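Section 4. Planning and Budgeting for a Wrist-Camera Station

Read this section before you place an order. It covers one Brarnisar arm with a two-finger gripper and a wrist camera.

4.1 List the work first

1. Write down every item the arm will handle. Include soft and see-through items, which often call for a different lens or extra lighting.
2. Measure the distance from the wrist camera to each item at the moment of grasp.
3. Send the list to your Rilent dealer and ask for a quote on the arm, gripper, camera and mount as separate lines.

Note: The base kit has a fixed-focus lens. Items held very close to the lens will look soft. If your software has to read edges or labels at that range, budget for the close-focus lens.

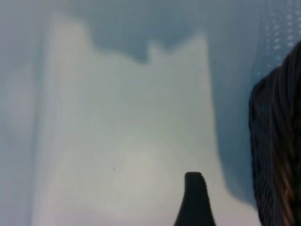 Figure 4-1. Wrist camera view at close range. Gripper finger at bottom.

4.2 Set the budget

4. Enter the hardware quote on the worksheet.
5. Add spare finger pads. Five pairs is a normal first-year order for a station that runs one shift.
6. Add lighting. A plain diffuse panel is enough for most benches — see-through plastic may need a second one.
7. Add cable, part no. 241, if the controller will sit away from the bench. Order it with the arm, as the lead time can be more than 19 working days.
8. Add staff time for setup and training. The Jilesden site planned for one operator and had to pay for a second in September.

Caution: Do not leave the emergency stop or guarding off the first order. The arm must not be powered up without them.

4.3 Before you sign

9. Ask for a trial with your own items. Dealer samples are usually rigid and easy to see.
10. Save camera views from the trial and keep them with the quote.
11. Check that the mount fits your camera. Cuervo mounts need an adapter plate, sold separately.
12. Have the worksheet approved by the person who holds the equipment budget.

Worksheet by Bontu Hailu. Lens and lighting notes by Mesfin Berhe.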